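Liltside Robotics Room: Bench Rules FAQ
Last updated 13 February 2023

Who do these rules apply to?
Everyone who works at the two-arm bench, including visitors from Skerna and students on short placements. If you only use the desk for writing up, you still need to read the section on stopping the arms.

Do I need training before I switch an arm on?
Yes. You need the half-day bench induction and a signed entry in the log. Inductions from before last June are no longer valid and must be repeated.

Where should the teach pendant be during a run?
On the desk beside the bench, screen up, within reach of the person in charge of the run. Do not put anything on top of it or hang it from the frame. The red emergency stop must be clear at all times.

Can I reach over the table while an arm is powered?
No. Stop the arm, say so out loud, then reach in. This includes picking up something the gripper has dropped.

What are the tape lines for?
They mark the cells used in the task sheets. Start positions are given by row and column, with row one nearest the arms. Objects may sit across a line if the task sheet allows it. If tape lifts, replace it with the same width and colour.

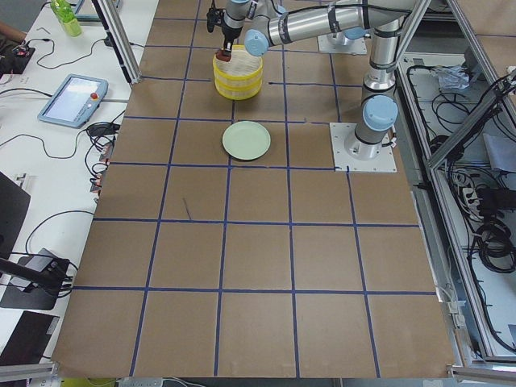

Gripper at the rim of the yellow basket, with the green plate in the next row of cells.

May I write on the cardboard?
Light pencil only. Pen marks can confuse the vision software, and a sheet with pen on it has to be changed.

Which objects can I use?
Anything on the Putance object list. Items must be light, with no sharp edges, and must not shatter if dropped. Glass and china are not allowed. To add an object, send its weight and size to the bench inbox and wait for a reply.

Are drinks allowed?
Not on the cardboard or inside the frame. Bottles on the desk must have their caps on.

How should cables be run?
Cables on an arm must be tied along the link with enough slack at each joint for full movement. Power strips stay below the table surface. Report any damaged plug and take it out of use the same day.

Can both arms run at once?
Only with a Bedoya permit, and with 2 trained people present. Otherwise the arm you are not using must be parked and locked out in software.

What do I do after a collision?
Press the emergency stop and leave everything where it is. Ring extension 3948, then fill in the incident form. Small knocks count too.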